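From: Erick Lema
To: danmont-walkers
Date: 13/08/2025
Subject: Re: Food for the Lis track

Radwa Berrada wrote:
> Can we please settle the snacks before the weekend? Last time we had
> 9 people, one thermos and a bag of dried apricots that had clearly
> seen action before.

Radwa, the apricots were mine and I stand by them.

I've been through the old emails, all 86 of them, and the group's settled position on food seems to be that someone else is bringing it. So, a proposal:

1. Everyone carries their own lunch. Sandwiches survive the climb out of Danmont. Quiche doesn't, as we learnt in April.

2. Shared nibbles come in small individual packets. One big bag always ends up with whoever walks fastest.

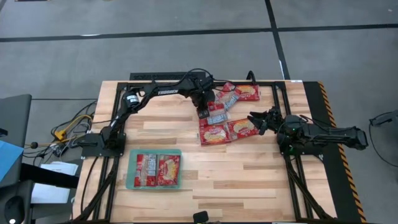
3. Water is two litres each. The tank at Ledia hut has a sign on it now, and the sign is not encouraging.

4. Rubbish goes home with you, Amon side included. The bin at the car park was taken out over winter.

I'll bring the stove. Could whoever borrowed the lighter please own up off-list.

Erick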